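The long way round to a tidy table

By Carmela Toledo

The first thing I learn at Harkstead is that I've been picking things up badly all my life. I pinch too late. I twist my wrist when I could have moved my elbow. And I let go, I'm told kindly, "like someone dropping a hot potato".

None of this matters when you are using your own fingers. It matters a great deal when you are wearing out your forearms on a hand-held gripper, because every pinch, twist and clumsy release is being saved, and one day a robot may copy it.

Harkstead is a small project with a lovely, stubborn idea: if you want a machine to cope with people's homes, you have to gather its lessons in people's homes. So the collectors go out with their grippers and do ordinary jobs, over and over. They put things in baskets. They take them out again. They fold, stack, sort and wipe. Each go is called an episode, and an episode might last less than a minute. The learning system gets the lot, and tries to work out what a hand would do next.

I had expected a laboratory, with white benches and coloured blocks. There is one, in the Prerndale building, and it was where everyone started. The trouble was that the arm became wonderfully good at Prerndale. Put it in front of a patterned cloth, or a shelf with a kettle on it, and it behaved as though it had been dropped on the moon.
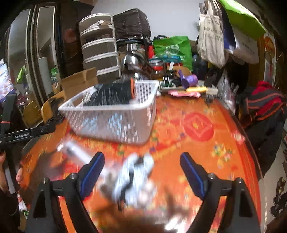

A collecting session at the table, with a second gripper visible on the left.

What I love about a table like this is how much there is to get wrong. A printed flower can look like something to grab. Glare comes and goes across a glossy cloth as you move. Basket walls are full of holes, and through the holes are bits of whatever lies inside. You and I sort all that out before we've even thought about it. A learning system has to meet it again and again, from slightly different angles, until the flowers stop being interesting.

Soft things are the hardest. A box stays box-shaped when you lift it, but anything floppy changes with every touch, and there's no single right place to take hold. The collectors are asked to vary their grip on purpose: by a corner, by the middle, from the far side. They are also asked to keep their mistakes. If you drop something, you don't stop and start again. You go back for it, calmly, and that recovery is saved with the rest. I found this hugely cheering. My worst episode of the morning was marked as one of the most useful.

By lunch on my first day I had made 7 attempts at the same simple pick and place, and 5 were good enough to keep. The team's running total for that one task stood at 983. I asked whether that was a lot, and got a laugh from the whole room. For one task in one home it's a fair start. For a robot that could walk into any kitchen – well, ask again in December, when the next round of training is due to finish.

The checking is slower than the collecting. At Protetti, the workshop that looks after the recordings, people sit and watch episodes all afternoon, trimming the dead moments from each end and writing a plain sentence for what was done. They argue over verbs. Is it "put" or "drop"? Does "tidy" mean anything at all? I could have listened for hours.

Back in the car my hands still wanted to open and close in that wide, slow way. I stopped for petrol and watched myself pick up the change from the counter, coin by coin, wrist straight, elbow doing the work.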